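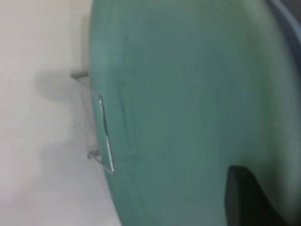
How do we store the green pieces between sessions? They lie flat on a clean white surface, with free space on all sides, and nothing is put on top of them.

Workshop > Notebook > Mudgway room

March 31, 2022

Looked again at the green piece with the smooth, matt surface. It is sea-green at the rim and more blue-grey towards the middle. I would like to keep this finish, so please use only the soft cloth and no polish.

The small clear fitting on the rim is the part I worry about. It is thin and it sticks out a little at the side, so one can easily catch it with a sleeve. I propose we lift the piece always from the opposite side. The old note from November says to lift it by both sides, and I have crossed this out.

Asked Serkier for spare fittings, order 2614, 6 pieces. They have not answered yet. The Plustlow shelf is too narrow, I measured it at 315 mm.

To do: write the storage rule on the door. Find the second cloth. Ask at Siso whether the clear fitting can be glued, or if the glue will leave a white mark.

Previous entry | Next entry | All entries

4 comments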